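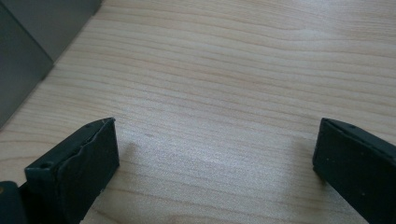 Moncrieff open day at Cerkcombe, notes on the gripper bench
posted by brackenfold, 22 January 2019

The Stitus hand tool was the only station where visitors could try the kit themselves, so I spent most of the morning there. It is a two-finger parallel type, held in the hand and squeezed to close. The left finger pad has a rumpled top edge where the covering is coming away from the body, and the right one is in better order. Stated opening force is 3 N and the pads are rated for 2118 cycles between changes, according to the handout. I would like to know what counts as a cycle.

tolpuddle_k wrote:
Closing to contact. It was on the second sheet. An uneven pad edge makes no difference if you grip low on the face.

brackenfold wrote:
It does for thin parts. You pick those up with the top few millimetres.

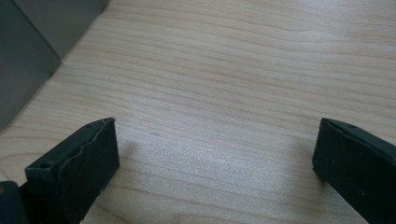

Left pad, frayed along the upper edge. Grey block at the back of the table.

ovenready wrote:
Is that glued or moulded on?

brackenfold wrote:
Glued, I was told. Stustunance supply the sheet and Moncrieff cut it.

tolpuddle_k wrote:
Then it is a 13 minute job to replace. I still say you are judging a tool by a consumable.

ovenready wrote:
Disagree. If one side goes before the other, I would check the alignment before blaming the glue. Our pair at work wore evenly for months.

brackenfold wrote:
Asked about alignment. The answer was that it is set at assembly and not adjustable after. I did not get a tolerance out of them.

tolpuddle_k wrote:
It was in the April data sheet. I will look it out.

Comments (3)

millrace40: Did they run the conveyor demo? It was down when I went in.

brackenfold: Yes, 40 parts, two dropped. Separate post to follow.

ovenready: Please put the pad spec in that one as well.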